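Pralden Releases Torneck, a Mobile Puzzle Survival Game Set in a Flooded Mountain Town

Free update in June will add two-player mode
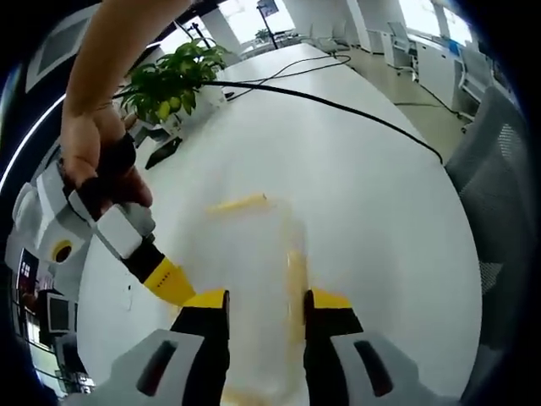 Dec 26, 2022 – Game studio Pralden has released Torneck, its first game for phones and tablets, and the whole team is thrilled to finally see it in players' hands! The game is out now on Android and iOS, with 29 chapters and a free-play mode called Long Winter that opens once the fourth chapter is done.

Torneck takes its name from the town where it all happens. The river has come up over the lower streets, the bridge is gone, and the people who stayed have moved into the upper floors. Players search houses by boat, trade what they find, patch roofs and decide each night who gets the dry room. There are no zombies and very little shooting – most of the danger comes from the water, the cold and a bad trade made in a hurry.

"I grew up on survival games and I love them, but I always wanted to spend more time in the kitchen than on the barricade," said Alžběta Ševčík, lead designer at Pralden. "So we made a game where finding a working stove is the best thing that can happen to you all week. Our testers cheered when they got one!"

More than 200 items can be found, fixed or swapped, and many of them have more than one use. A door can be a raft, a table or firewood. Gems, the game's currency, are earned by finishing chapters and by helping neighbors, and they can't be bought. The first six chapters are free to play, and a single payment opens the rest.

The music was written by Pao-chu Peng, who recorded most of it on an old upright piano and a set of water glasses. The tracks change as the river rises and falls, so a quiet evening in the boathouse sounds quite different from the same room during a storm.

An open test ran before launch with 2631 players, and their notes shaped the final game in a big way. The map is easier to read on small screens, the boat turns faster, and Vrabec, the grumpy ferryman who was meant to leave after chapter two, now stays to the end.

The June update will let two players share one house and one food shelf. It will also bring a new part of town, Deseck, up on the hill behind the mill.

Torneck can be played offline and is available in English, Czech and Chinese. Saved games move between devices with a free Pralden account.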